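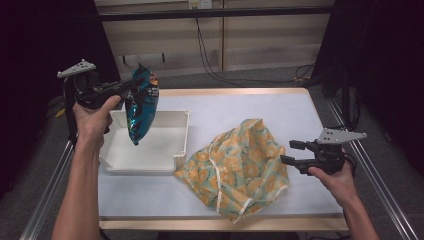 练习装托盘：左手夹爪夹着薯片袋的一角，右边是团成一堆的布

开放日想让参观者亲手试手持夹爪，流程和桌面怎么安排？

发帖：半截螺丝　发表于2020年4月16日　版块：机器人与自动化 / 参观、演示、开放日

我在一个做数据采集和抓取的小组里干活，平时负责工位和耗材。下半年我们要办一次开放日，具体日子没定，先把方案做出来。来的人一共24位，一部分是附近职校的学生和带队老师，一部分是做包装和洗涤设备的同行，还有几位是同事家属。给我们的时间是两小时，包括进门签到和最后提问。

组长的意思是不要只放视频，要让人上手。机械臂那边有安全围栏和培训要求，外人不能碰，所以能上手的只有手持夹爪，一手一个，把桌上的东西夹起来放进白色托盘里。现在桌上试过的东西主要是零食袋和布。桌子是白面浅木边，两边有铝型材，托盘放在左半边，布放在托盘右边。

去年12月我去看过Drutum的开放日，他们也有一个上手环节。那次我排了很久的队，真正拿到夹爪的时间很短，旁边的讲解员一直在说话，我一边听一边夹，什么都没夹起来就换人了。回来以后别人问我看了什么，我只记得走廊里的茶水。所以这次轮到我们办，我不想办成那样。

我自己列了一个初稿：

签到，领胸牌，十分钟。
组长介绍，二十分钟。
看机械臂演示，二十分钟。
手持夹爪上手，五十分钟。
提问和散场，二十分钟。

自己在桌前走了几遍，发现一些问题，想请办过类似活动的人看看。

一、薯片袋。没练过的人夹住袋子中间，袋子鼓，一用力就从夹爪里滑出去。夹角上好得多，但是要不要提前告诉参观者？提前说了就没有自己琢磨的过程，不说又怕大家一直失败，后面的人等着。

二、布。我让两个没碰过夹爪的同事试，任务是“把布放进托盘”，一个人抓成一团丢进去就算完了，另一个人非要铺平，一直弄到我叫停。同一句话两个人理解差这么多，放到24个人身上我不知道会怎样。要不要规定叠成什么样？

三、右手夹爪后面有线。右手从右往左送东西的时候，线会在手边绕出一个圈，有时候蹭到桌上的布。我们自己习惯了，会顺手把线让开，参观者不会。

四、左撇子。没想好。

五、人怎么分。我们最多能摆两张桌子，第二张要从隔壁搬。24个人两张桌，五十分钟，一个人能分到几分钟我算过，不太够，但又不想砍掉谁。

六、预算。组长批了200块买耗材，不含茶水。薯片袋夹多了会皱会漏，需要准备多少？

另外有人提议给参观者计时排名，贴在墙上。我本人不太喜欢，但说不出很硬的理由。

先谢谢各位。回答哪一条都行，不用全答。

回答者：Reda Lamrani

我在Lurkitz管过一段时间的访客演示，手持夹爪和遥操作的都带过。按你的顺序写，有些地方和你想的不一样，你自己取舍。

先说时间表。你的组长讲二十分钟，这一段会超。我带过的负责人没有一个按时讲完，你可以当面跟他说好十二分钟，在日程上仍然印二十分钟，多出来的八分钟当缓冲。千万别把缓冲放在上手环节后面，前面一拖，被吃掉的总是上手的时间。

签到十分钟也偏紧。学生是一起来的，会在门口堵住，同行是散着来的，还有人迟到。我的做法是胸牌提前按组摆好，胸牌上印组号，到了自己拿。迟到的人直接进所在的组，不用再听一遍介绍。

然后是分组。24个人不要全部排在夹爪后面。分成两半，一半看机械臂，一半上手，到时间互换。这样机械臂演示要讲两遍，讲解的人累一点，但桌子前面任何时候只有12个人，两张桌就是每桌6个。你原来机械臂二十分钟加上手五十分钟，合起来七十分钟，对半切，每边三十五分钟。中间换场要走路，去掉五分钟，桌边实际有三十分钟，每人五分钟。五分钟对没碰过的人来说够用：第一分钟熟悉开合，后面四分钟做任务。看着短，你自己掐表站五分钟试试，其实不短。

机械臂那一侧原来准备讲二十分钟，现在有三十分钟，多出来的时间拿来提问。在设备旁边问出来的问题比最后坐下来问的好，最后的提问可以缩到十分钟。

排队的五个人怎么办，这个比谁在夹更要紧。你在Drutum那次难受，大概就是排队的时候没事干。我们给排在下一个的人派一个活：负责复位。前一个人做完，他把袋子和布放回原处，把托盘清空，然后轮到他夹。复位的人会自己去看袋子落在哪里、布是怎么团的，等他拿起夹爪，已经知道该先夹什么了。再往后的人站在桌子对面看，对面看得比侧面清楚。你那边桌子对面如果有立杆、设备架之类的东西，先看看站人会不会碰到，不行就站斜对面，在地上贴胶带画出站位。

薯片袋的问题。不要提前说夹哪里。先让他夹两次，两次都掉了再说一句“试试角上”。这句话一说，几乎所有人下一次都能夹起来，而且他会记得。你担心耽误时间，可以给工作人员定死：掉两次就提示，提示以后还夹不起来，就让他换另一样东西。不要手把手去扶访客的夹爪，一是容易夹到你自己，二是别人看着会紧张。

夹角上还有一个好处，袋子会竖着挂下来，往托盘里放的时候能看见下端在哪里。让他先把下端送过托盘的边，再松开。很多人一到托盘上方就松手，袋子碰到边沿翻出来，一半在里面一半在外面，然后他会问你这样算不算。这个要提前定好。我们定的是全部在边沿以内才算，压在边上的不算，让他再推一下。

布的问题。你那两个同事已经告诉你答案了，“放进托盘”这句话没说清楚。规定叠法不合适，新手用两个夹爪叠布，五分钟绝对叠不完，他会很沮丧。我建议分两档写在卡片上，立在桌角：

第一档：整块布都在托盘里，怎么团都行。
第二档：布在托盘里，并且能看到一条完整的边。

参观者自己选。学生多半选第二档，家属多半选第一档，都没问题。做洗涤设备的同行会选第二档，然后跟你讨论找边的事，你可以顺着聊，这一类人来就是为了这个。

我见过有地方让访客把布展开铺平再拍照对比，看着好，实际上每人要十几分钟，后面的人全走光了。别学。

如果布有滚边，让人从滚边下手比较容易，厚一点的地方夹爪咬得住，也能顺着摸到角。这一句可以当作布的提示语，跟“试试角上”一样，掉两次再说。

线的问题。别指望访客会让线。你要做的是把线固定在人的身上或者人的身后，不要固定在桌上。我们试过用魔术贴绕在前臂上，线从夹爪后面出来先贴着前臂走一段，再往后垂。这样圈就小了，不会扫到桌面。前臂上绕魔术贴，夏天出汗，每个人用完要擦，所以多备几条。魔术贴不要绕太紧，留一根手指的余量。还有就是垂到地上的那一段，从人背后走，用地面线槽或者宽胶带压住。地毯上普通胶带粘不牢，要买地毯专用的，或者干脆盖一块橡胶垫。复位的人是从侧面走过来的，他绊到线的机会比夹的人还大。

左撇子其实不用专门安排。两只手都有夹爪，左撇子只是习惯先用左手去夹。你的托盘在左边，布在右边，右撇子是右手夹了往左送，左撇子会反过来想要托盘在右边。托盘又不重，让他自己把托盘挪过去就行。但是要在地上或者桌上留个记号，复位的时候放回来，不然后面全乱。

预算。200块够了。零食袋买小包的，里面的东西是散的，夹的时候有重量变化，比空袋子有意思。每张桌准备几包轮换，漏了的当场换掉，不要再给人吃。有人会问能不能吃，你最好另外准备一盘没上过桌的，放在门口，和桌上的分开。布不用买新的，用你们现有的就可以，洗干净。剩下的钱买魔术贴、胶带、消毒湿巾。湿巾要买不含油的那种，手柄擦完滑了反而麻烦。

排名。别做。我做过一次，理由很具体：排名一贴出来，工作人员就变成了裁判，压线的袋子算不算，每一组都要争。有个带队老师还来找我，说他的学生少了十几秒。那天的时间全花在这个上面。如果一定要有点记录，就在墙上贴一张大纸，每个人写一句“最难夹的是什么”，散场以后这张纸对你们组也有用。

再补一件你没提的：工作人员的数量。每张桌至少两个人，一个管当前在夹的人，一个管队伍和复位。只有一个人的时候，他一回头说话，这边手柄就掉地上了。手柄掉过一次之后要检查顶上那块安装板有没有松，螺丝提前都紧一遍，当天口袋里放一把对应的内六角扳手。

还有开场要说的安全话，越短越好。我们只说三句：手指不要放进夹爪中间；不用的时候平放在桌上；头发长的扎起来。说完就发夹爪。

回答者：木桶饭加辣

我是去年参加过类似活动的学生，不懂技术，说一点参加者这边的感受。

上手的东西不要太多。我们那次桌上摆了一堆，杯子、积木、毛巾、勺子都有，每个人都去夹积木，毛巾一直没人动。你只放袋子和布挺好的。

介绍不要放二十分钟。站着听很累。如果有凳子当我没说。

我觉得可以排名，同学之间本来就会比，不排也在比。楼上说的也有道理，你看着办。

回答者：铝型材切割员

我只答桌子和流程里我熟的部分。我帮Kolář工作室搭过展台，后来也给用Givar做记录的一个组做过工位，桌子的事情踩过不少坑。

1. 第二张桌子一定要和第一张一样高。你说要从隔壁搬，先去量。桌面差几厘米，夹爪的角度就不一样，两桌的人交流起来对不上，一个说夹角很容易，另一个说夹不到。隔壁的桌子要是矮，就垫脚，别把高的那张降下来，重新调一次型材很费事，活动完你还得调回去。

2. 桌两边的铝型材，端头检查一下有没有盖。平时你们站的位置固定，蹭不到，参观的人会从侧面凑过来看，腰的高度正好对着型材端头。没有端盖就买，便宜，几块钱一袋。临时没有就用海绵管剪一段套上，用扎带勒住，扎带的尾巴剪平，尾巴划手。

3. 白桌面反光。白天窗帘没拉的话，从对面看过去一片白，半透明的布放在白桌面上，站远一点的人看不清边在哪里。你们那种浅底带橙色圆图案的还好，图案能帮着看出来皱在什么地方。如果再备一块布，买颜色深一点的，或者图案大一点的。不要纯白。

4. 托盘是浅边的，放在白桌面上容易滑。袋子轻，推一下托盘不会动，布如果整团压上去再往里塞，托盘就跟着跑。托盘底下垫一张防滑垫，厨房抽屉里铺的那种，剪得比托盘小一圈，不露出来。垫上以后左撇子要挪托盘，就得拿起来挪，这一点跟工作人员说一声。

5. 背景。两边拉黑布帘是好的，把别的设备挡掉，参观者不会东张西望。但是帘子底边要离地，或者夹住，不然人从旁边走过会带起来，缠到立杆上。立杆的底座如果伸出来，贴一圈黄黑胶带。柜子那一侧垂下来的线，平时觉得没什么，人多的时候收一下，用扎带束到高处，地上那一段盖住。墙上的插座如果当天不用，也别让访客插手机充电，人一蹲下来就挡路了。

6. 备一张小桌子，放水杯和背包。没有这张桌子，水杯一定会出现在你的工作桌上。我说的是一定。这张小桌要放在队伍的后面，放在前面就会有人在那里停住。

7. 彩排。你现在是自己在桌前走，这个不算彩排。去找六个没碰过的人，隔壁部门的、楼下前台的都行，按Reda Lamrani说的每桌六个人，完整走一遍三十分钟，中间不要停下来解释。走完以后你会得到一张问题单，比在这里问有用。彩排放在前一周，不要放在前一天，前一天发现缺端盖你买不到。

关于要不要提示夹角，我的看法和Reda Lamrani有点出入。学生可以让他掉两次再说，同行不用，直接告诉他。同行来一趟想看的是你们怎么做，他当着别人的面连掉几次会不高兴，嘴上不说。家属也直接说。所以提示的时机按人分，工作人员看胸牌就知道是哪一类。胸牌印个颜色就行，不要印字，印字不好看。

还有每人五分钟的计时。别用手机闹铃，响起来全场都看。用沙漏或者那种大字的厨房计时器放在桌角，参观者自己看得见，时间到了他会自己放下，工作人员不用开口赶人。沙漏的问题是复位的人会忘记翻，所以我偏向计时器。

最后说夹爪充电或者供电。带线的就简单，检查接头；接头处容易被访客一拽就松，在接头后面留一段余量，再用扎带固定一次，拽的力就落在扎带上。每换一组，工作人员空夹几下，开合正常再交出去。有一次我们没做这一步，第二组第一个人拿到手，一边的夹爪没反应，他以为自己不会用，弄了快两分钟才说。

半截螺丝 补充：

谢谢各位，我把方案改了，写在这里，也许以后有人用得上。

介绍改成十二分钟，日程上还是印二十分钟，组长不知道。
分两半互换，每桌6人，每人五分钟，下一位负责复位。
桌角立卡片，布分两档。
不排名，贴大纸。
提示的时机按胸牌颜色分，学生掉两次再说，其他人直接说。
线绕前臂，地上那段用橡胶垫盖住，仓库里正好有一块。

隔壁的桌子去量过了，矮三厘米，准备垫脚。防滑垫也试了，托盘老实多了，就是剪的时候剪歪了一块，反正压在底下看不见。

木桶饭加辣说的凳子，我去问了，借得到，介绍那一段就坐着听。

还有一件没解决：复位的时候布怎么放。每次都团成一样是不可能的，但如果有人团得很紧，有人几乎是摊开放的，后一个人的难度差很多。我现在的办法是让复位的人从一个角拎起来，松手让它自己落在托盘右边，落成什么样算什么样。试下来每次都不一样，但难度看着差不多。有更好的办法请跟帖。

铝型材切割员 回复 半截螺丝：

拎角松手可以，我们以前也是这么弄的。规定一下松手的高度就更稳，比如手肘贴着身体、前臂放平的高度。别落得离桌子前沿太近，垂下去一截的话，下一个人会先用肚子顶住布再夹，那就不是夹爪在干活了。桌上贴一个小的直角标记，布落下来盖住标记就算合格，没盖住再来一次。

Reda Lamrani 回复 半截螺丝：

同意。另外大纸旁边的笔多放几支，记号笔会被人顺手带走。彩排的时候记一下每个人真正拿着夹爪的时间，如果有人不到四分钟，说明复位太慢，那就给复位的人少派一点活，只管布，托盘由工作人员清。

组长那十二分钟，你最好还是告诉他。

联系我们 | 使用条款 | 隐私说明 | 帖子内容版权归原作者所有，转载请注明出处 | 返回顶部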